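4.2 Release checking and re-grasp planning in cluttered baskets
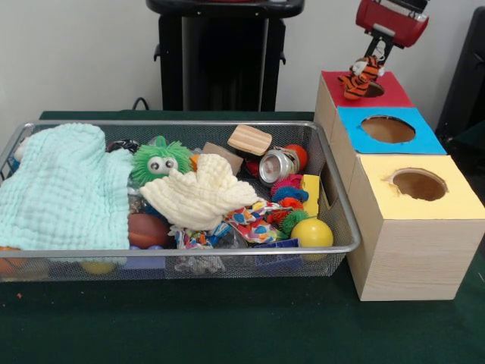 Figure 3. Basket and stepped cube targets, with the gripper holding a striped plush toy above and just to the left of the opening in the red-topped cube.

The sorting task used in this section places objects picked from a wire-mesh basket into one of three open-topped targets at different heights. Each target is a wooden cube with a circular hole in its colored top. The task was chosen for two properties. The basket holds soft, rigid and deformable items in contact with each other, so that a pick can disturb its neighbors. The targets have fixed openings, so that a place must be checked against the size and shape of the object as it is held, which may differ from its size and shape at rest (Figure 3).

The software is organized as two processes. The first, Pusix, runs perception and keeps the scene state. The second, Gitero, runs the planner and sends joint targets to the arm controller. They exchange messages over a shared memory queue with a fixed layout. No state is kept in both processes. If Gitero needs the pose of an object, it asks Pusix for it and receives a pose, a time stamp and a confidence value between 0 and 1. Earlier versions kept a local copy of the scene in the planner, and this was removed in February after several failures were traced to stale poses.

Perception. Pusix receives color images from a fixed camera and produces a set of object masks. Masks are grouped into three types: rigid, soft and sheet. The sheet type covers cloths and flat fabric pieces, which have no stable pose and often lie across other items. In Figure 3 the turquoise cloth is draped over part of the contents and spills over the front rim, and a second, cream-colored cloth overlaps the lower edge of the green spiked ball. A mask cut in two by a cloth was at first reported as two objects. The current version merges two masks when their color histograms agree, when the gap between them is fully covered by a single sheet mask, and when a closed curve can be fitted through both outlines. The third test is slow and is run only when the first two pass.

The mesh of the basket causes a separate problem. Items near the bottom can be seen through the front wall, and the detector will return valid masks for them even though they cannot be reached from that side. Pusix therefore stores the outline of the basket rim as a polygon in image space. Any mask with its center below the front rim line and inside the basket outline is marked as visible but not reachable. Such masks are still tracked, as they are useful for estimating how full the basket is, but they are never sent to the planner as pick candidates.

Pick selection. Each reachable mask is given a score from three terms: the clear area around the grasp point, the overlap with any sheet mask, and the number of recent failed attempts on the same object. The weights were set by a grid search over 206 logged picks and were then held fixed. Sheets are scored by the same rule with the overlap term dropped. The planner does not look for a full removal order. It picks the highest score, executes, and asks for a new scene. We tested a two-step lookahead and found that the predicted scene after the first pick was too poor to be of use, mainly where a cloth had moved.

Place planning. The held object is modeled as a convex hull fixed to the gripper frame. For rigid objects the hull is taken from the mask before the pick. For soft objects it is measured again after the lift, at a hold pose above the basket. The hull is then projected along the vertical axis and compared with the opening of the chosen target. If the projection fits with a margin of 2 mm, the planner goes straight to release. If it does not fit, the planner searches over rotation about the vertical axis, and then over a small tilt. The search is limited to 1,000 samples, after which the object is returned to the basket and the failure count for that object is raised by one.

Plush toys often fail the strict fit test, because their limbs extend past the opening while the body would pass through it under light pressure. For the soft type the hull is therefore shrunk toward its center line before the test. The amount of shrinkage is a single parameter shared by all soft objects. A value per object would likely do better, but it would require the object to be known in advance, and the system is meant to run without a list of objects.

The stepped layout of the targets places a limit on the approach path. A path to the lowest target can bring the mount arm close to the two cubes behind it. Gitero treats the three cubes as a single obstacle with three holes and plans an approach in two parts – a free-space motion to a point above the opening, and a straight vertical descent. Only the second part is allowed to enter the region near the cube tops. The approach point is computed from the hull and not from the gripper, so that an object held off center is still aligned with the hole. A lateral correction is applied at the approach point using a fresh mask of the held object, and the descent does not start until the measured offset is below the margin.

Release checking. After the fingers open, Pusix compares the region around the opening before and after release. Three outcomes are reported: clear, blocked and held. The blocked outcome means that part of the object is still visible in or on the opening. The held outcome means that the object mask continues to move with the gripper, and it was seen mostly with sheets. On a blocked outcome, the planner closes the fingers, moves them above the visible part and presses down with a force limit. On a held outcome, it repeats the opening motion once and then requests an operator.

Logging. All messages on the queue are written to disk in the Bamton format, together with the parameter set in use. The log for this section contains 1,474 pick attempts, and the parameter set was frozen on 10th June before the first of them. A replay tool feeds the recorded masks to Gitero without the arm, which allows changes to the scoring rule to be compared on the same input. Replay does not cover the effect of a different pick on the rest of the basket, so it was used only to reject changes and never to accept them. Section 4.3 gives the results by object type.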